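Gustside サポート 問い合わせ履歴
チケット番号:2008
件名:トレーがテーブルの上ですべる、食器を載せると位置がずれる
分類:食器・備品/配膳トレー
状態:解決済み
製品:Dagdag 配膳トレー(長方形、角丸、ブルーグレー)
購入先:Verkalport オンライン店

お問い合わせ内容(お客様)

先月、Verkalportのオンライン店でDagdagのトレーを購入しました。共用の休憩室で、昼食の食器をまとめて運ぶために使っています。

困っているのは、トレーを木のテーブルに置いたときに動くことです。軽く手が当たっただけで横にずれます。コップを載せる位置を決めても、食べ終わるころには向きが斜めになっています。以前使っていた別のトレーでは起きなかったので、不良品ではないかと思って連絡しました。

もう一点、トレーの裏面の片側がわずかに浮いているように感じます。角を指で押すとカタカタと音がします。返品の対象になるか教えてください。

サポートからの返信(1回目)

お問い合わせありがとうございます。Gustsideサポート窓口です。

ご不便をおかけしております。原因を切り分けるため、次の点をお知らせください。

・トレーを置いているテーブルの天板の材質と仕上げ(オイル、ワックス、ウレタン塗装など)
・トレーを洗う方法(手洗い、食器洗い機)と、乾かすときの置き方
・カタカタと音がするのは、空の状態か、食器を載せた状態か
・テーブル全体と、トレーを置く位置がわかる写真

写真は真上に近い角度のものが1枚あれば足ります。トレーの裏面の写真は、現時点では不要です。

お客様からの返信

天板は木の集成材です。仕上げはオイルで、冬に入る前に塗り直しました。使ったのはPrallumの木部用オイルです。塗ったあとの乾拭きは一度しかしていません。

洗うのは食器洗い機です。乾かすときは、シンクの横の壁に立てかけています。

音がするのは空のときです。食器を全部載せると音はしなくなりますが、横ずれは残ります。

いつも使うテーブルの写真を添付します。トレーは中央に置くことにしていて、スプーン、コップ、皿はまだ載せていない状態です。
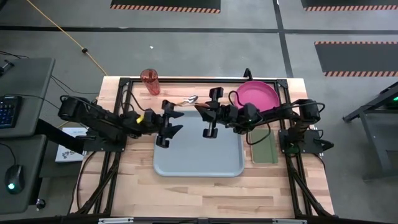
添付写真:テーブル中央のトレー。スプーンは奥側、ピンクの皿は右奥、赤いコップは左奥。

右にあるノートは休憩室の連絡ノートです。オリーブグリーンの表紙にゴムバンドが付いたもので、普段からテーブルに置いています。

サポートからの返信(2回目)

写真をありがとうございます。トレーの形状と色は確認できました。裏面の反りは写真からは判断できませんので、下記の手順で確かめていただけますでしょうか。作業は順番どおりにお願いします。

手順1 トレーの裏面を洗う

台所用の中性洗剤を薄め、柔らかいスポンジで裏面全体を洗ってください。すすいだあと、布巾で水気を拭き取ります。食器洗い機は、この確認が終わるまで使わないでください。裏面に天板のオイルが移っていると、食器洗い機だけでは落ちきらないことがあります。

手順2 天板を乾拭きする

トレーを置く範囲を、乾いた綿の布で木目に沿って拭いてください。布に色やべたつきが付かなくなるまで続けます。水拭きは避けてください。

使い終わった布には木部用オイルが付いている可能性があります。丸めて放置せず、水に浸してから、オイル製品の表示に従って処分してください。

手順3 平らな場所で反りを見る

ガラス板や調理台など、平らだとわかっている面にトレーを置き、四隅を一つずつ押します。どの角を押しても動かなければ、トレーに反りはありません。動く角があれば、どの角かを控えてください。次にトレーの向きを半回転させ、同じことを繰り返します。動く角がトレーと一緒に移ればトレー側、同じ場所に残れば台側の問題です。

手順4 元のテーブルで確認する

手順3と同じ確認を、木のテーブルの中央で行います。結果が違う場合は、天板側にわずかな高低差があると考えられます。

手順5 食器を載せて確認する

コップ、皿、スプーンを載せ、トレーの手前の縁を軽く押してください。コップは空のままで構いません。

お客様からの返信

手順1から手順5まで行いました。結果は次のとおりです。

手順1:裏面を洗ったところ、最初はスポンジにぬめりが残りました。二度目の洗いでなくなりました。

手順2:布に薄い茶色が付きました。布を3枚替えたところで付かなくなりました。中央よりも手前側のほうが多く付いた気がします。布は水に浸してから捨てました。

手順3:調理台の上では、右手前の角だけが動きました。半回転させると、動く角は左奥になりました。トレーと一緒に移ったことになります。

手順4:木のテーブルでも同じ角が動きました。天板を替えても結果は変わりません。

手順5:横ずれはかなり減りました。強く押せば動きますが、手が当たった程度では動かなくなりました。

横ずれと音は別の原因だったということでしょうか。音のほうはまだ残っています。

サポートからの返信(3回目)

詳しい結果をありがとうございます。ご理解のとおり、二つの症状は分けて考えます。

横ずれについて
天板に残っていた余分なオイルがトレーの裏面に移り、すべりやすくなっていたと判断します。塗り直しの際は、塗布後の拭き取りをもう一度増やし、オイル製品の表示にある乾燥時間が過ぎるまでトレーや食器を置かないでください。Prallum製品の乾燥時間については、容器の表示をご確認ください。

音について
トレー側に軽い反りが出ています。立てかけて乾かしているとのことですので、食器洗い機から出した直後の温かい状態で片側に重さがかかり、形が変わった可能性があります。

軽い反りであれば、次の方法で戻ることがあります。

・トレーを裏返し、平らな台に置く
・40度程度のぬるま湯に浸した布を、裏面に広げて載せる
・その上にまな板を置き、重い本などを均等に載せる
・そのまま一晩置く

熱湯、ドライヤー、オーブンは使わないでください。局所的に熱が入ると、反りが大きくなります。本が湿らないよう、まな板と本の間にポリ袋を挟んでください。

この方法で戻らない場合は交換の対象になります。購入から28日以内であれば、送料は当窓口で負担いたします。注文確認メールをお手元にご用意ください。

お客様からの返信

一晩置きました。朝7時に確認したところ、空の状態で角を押しても音はしませんでした。念のため調理台でも向きを変えて試しましたが、動く角はありません。

その後、4日間普通に使いました。洗ったあとは平らな水切りの上に伏せて乾かしています。音は戻っていません。横ずれもありません。

一つ質問があります。トレーの下に敷くすべり止めシートを買おうか考えていました。オイル仕上げの天板に使っても問題ありませんか。

サポートからの返信(4回目)

改善したとのこと、承知いたしました。

すべり止めシートは、オイル仕上げの天板には敷いたままにしないでください。ゴム系や塩化ビニル系のシートは、オイルと反応して天板に跡が残ることがあります。使う場合は食事のときだけ敷き、終わったら外してください。現在の状態で横ずれがなければ、シートは不要と考えます。

交換は行わず、本件は解決済みとします。反りが再発した場合は、このチケットにそのまま返信してください。購入から28日を過ぎていても、本件の続きとして受け付けます。

お客様からの返信

わかりました。シートは買わずに様子を見ます。乾かし方は連絡ノートにも書いておきました。対応ありがとうございました。

社内メモ

原因:天板の余剰オイルの付着(横ずれ)、立てかけ乾燥による軽い反りの疑い(音)
対応:洗浄、乾拭き、加重による反り直し
交換:なし
関連記事の更新:「トレーの洗い方と乾かし方」に、立てかけて乾かさない旨を追記。「木のテーブルでトレーがすべる場合」に、オイル塗り直し後の確認項目を追加。
再発時の扱い:本チケットを再開し、裏面の写真を依頼すること。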